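**Tinska – "Poldale" (LP, 8 tracks)**

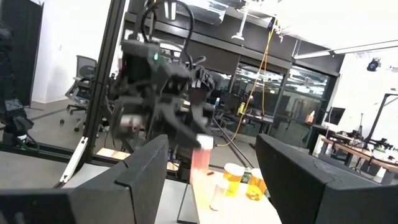
*Two orange cups on the table, a pink one just above it.*

I bought this record in March, after hearing one song late in the evening on the radio. I did not know the band. Tinska is a trio: Hortensia Ojeda sings and plays the organ, Ulises Retamal plays bass, and Fabian Bühler plays drums, mostly with brushes. "Poldale" is their second album. The first one was a cassette of 200 copies and I have never found it.

The opening song, "Britby", is the one I heard on the radio. It begins with organ only, very low, and for almost two minutes I was waiting for the voice. When Ojeda comes in she sings so near to the microphone that you hear her breathing between the lines. Some people will find this annoying. I liked it, but I had to turn the volume down on my headphones.

Side A is the stronger side. "Salt Door" has a bass line that I was humming in the bus the whole week, and "Cousins" is the only fast song on the record. Bühler finally takes the sticks here, and I wish he did it more often. The side closes with a short piece for two organs, a little out of tune with each other.

Side B is slower and I must be fair – the third song, "Letter to Říha", is too long. It has nine minutes and the idea is finished after five. The guest trumpet of Afonso Vilela helps at the end, but by then my attention was already somewhere else. The last song, "Rooms", is much better, with all three singing together and no drums.

About the sound: Cristóbal Garrido recorded everything in one room, and the bass is warm without covering the voice. My copy is number 370 of 500. It is flat and quiet, except for a few clicks at the start of side B which did not go away after cleaning. The lyrics are printed on the inner sleeve in gray letters on a white background, so small that I needed my reading glasses and a lamp.

I would recommend it to people who like slow songs and have patience. If you want to try only one, take "Cousins" or "Rooms". There is also a CD, but I have not heard it.

Rating: 8 / 10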